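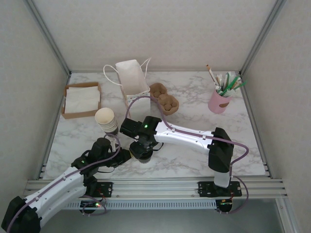
Sarnow Opens a Repair Desk for Documents Made in the Wrong Program

LANDOV, Dec 20, 2021 – Sarnow, the layout and prepress studio on the second floor above the shoe shop, will open a walk-in and upload service in the new year for people who have already designed the thing themselves and now need it to survive a printing press. The service is called Corneck. It takes flyers, price lists, programs, menus, newsletters and annual reports that were built in word processors, slide software and, in one case the studio still talks about, a spreadsheet, and returns them as clean files a printer will accept without phoning.

Corneck starts on the first working day of January. Uploads are open now for anyone who would like to be at the front of the line.

"We have been doing this work for years and calling it other things," said Oddur Laxdal, who founded Sarnow and still does most of its typesetting. "On the invoice it said 'minor adjustments.' I once spent two days on minor adjustments. The client had put a space between every letter of every heading, by hand, with the space bar, and then changed the font."

What the service does

A customer sends a file in whatever format it happens to be in. Someone at Sarnow opens it, looks at it for a while, and writes back the same day with one of 2 answers. The first is a fixed price and a delivery date. The second is a polite note saying the document would be quicker to set again from scratch, with a price for that instead.

There is no hourly rate. Sarnow dropped hourly billing for small jobs in May, after going back through its own records and finding that the studio spent more time explaining the hours than working them. The records also supplied the other numbers behind Corneck. Over the period reviewed, Sarnow handled 2,606 incoming files from customers who were not designers and did not claim to be. Of those, 1,443 had no bleed at all, meaning the color stopped exactly where the paper was supposed to be cut, which is a brave thing to ask of a guillotine.

The remaining files had other troubles. Logos had been copied off websites at the size of a postage stamp and stretched to the width of a poster. Black text had been made from four inks, so that it printed with a faint rainbow on either side. Margins were one width on the first page, another on the second, and by the back cover had been given up as a concept. A good many documents contained a text box with nothing in it, placed over a text box with something in it.

The fixed price covers the following:

Page size, bleed and margins set properly for the job being printed.
Fonts checked, embedded and, where a document uses more than four of them, discussed.
Color converted for print, with a note on anything that will look noticeably different on paper.
Images checked for resolution. Sarnow will say which ones are too small and will wait while the customer looks for the originals.
Headings, captions and body text tied to real styles, so the next edition doesn't have to be fixed all over again.
Boxes lined up with other boxes.
One round of corrections from the customer.

It doesn't cover rewriting, translation, new illustrations or a new logo. Spelling mistakes found along the way will be pointed out and left alone until the customer says otherwise. The studio adopted that rule after correcting the name of a family business that had been spelled that way on purpose since the grandfather's time.

Keeping the customer's design

The studio expects some resistance on the question of taste, mostly from its own staff. Corneck's house rule is that the customer's design stays the customer's design. If the flyer arrived purple, it goes home purple. Sarnow will straighten the columns, sort out the line spacing and stop the phone number from breaking across two lines, and will keep its opinion of the clip art to itself unless asked in writing.

"People worked hard on these," Laxdal said. "A woman came in with a program for a choir concert that she had made over three weekends. Every page had a border of little bells. I don't care for bells. The bells were not the problem – the problem was that page 7 came after page 9. We fixed that and the bells are still there. She sent us tickets."

Asked whether there was any design choice the studio would refuse, Laxdal thought for some time and said yellow text on white. He then said that if the customer really wanted it, they could have it, and he would go for a walk while it was exported.

For those who do want an opinion, there is an add-on called the Second Look. A designer goes over the document and proposes a tidier version, and both versions are sent back side by side. The customer picks one and nothing more is said about the other.

Templates, and getting things into them

A separate part of Corneck deals with templates. Many smaller organizations now receive templates from a head office, a franchise or a funding body, and are expected to pour their content in. The templates are usually handsome. They were generally drawn up with a short headline and a three-line paragraph in mind, and they behave badly when presented with a forty-word title and the full text of the bylaws.

Sarnow will do the pouring. Customers supply the template and the text, and the studio makes them get along. Where the text won't fit, the customer receives a marked-up copy showing by how much, with suggestions for what might go. The studio's experience is that the paragraph beginning "Founded in" is usually willing to make the sacrifice.

Printing

Corneck files are prepared to the specifications of whichever printer the customer names. Customers without a printer can have the job sent on to Baldursdóttir, the Landov print shop Sarnow has worked with since both businesses shared a parking lot. Baldursdóttir has agreed to run Corneck jobs without charging its usual file-check fee. The shop describes this as a gesture of goodwill. Sarnow's understanding is that the shop is simply tired.

Paper samples will be kept at the front desk, and customers are welcome to handle them. Sarnow asks that they be put back in order. The order is by weight, and is written on the box.

Turnaround

Standard jobs of up to 14 pages are returned in three working days. Longer documents are quoted one at a time. A rush service exists and costs double, with the extra going partly to whoever stays late and partly to discouraging people from using it. Files sent after four in the afternoon on a Friday will be treated as having arrived on the next working day, including files with "URGENT" in the name, "URGENT FINAL" in the name, or "URGENT FINAL use this one" in the name.

On the subject of file names, the studio has one request. Customers are asked to send a single file and to be fairly sure it's the right one. If a newer version turns up after work has begun, Sarnow will move the changes across once at no charge. After that, the price is the price of starting over, which is printed at the top of the order form in a size chosen for legibility.

How to send something in

Files can be uploaded through the Corneck page on the Sarnow website or brought to the studio on a memory stick during opening hours. Paper originals are accepted when the digital file has been lost, and will be retyped at a per-page rate. Customers should include the finished size, the number of copies they plan to print and the date they need them. The real date, please. The studio can tell.

Pictures should be sent as separate files whenever possible, even if they already appear in the document. Pictures pasted into an email and then forwarded through several colleagues tend to arrive tired.

About Sarnow

Sarnow is a layout, typesetting and prepress studio in Landov. It produces catalogs, timetables, museum labels, instruction booklets and the sort of forms that have to be filled in twice. Its regular work continues alongside Corneck, and existing customers will see no change to their contacts, prices or the state of the stairs.

Press contact

Oddur Laxdal, Sarnow, Landov. Before-and-after samples are available to editors on request, with the names of the customers removed and the bells left in. Calls are best made in the morning. The logo is available in print resolution, and the studio would be grateful if it were not copied off the website.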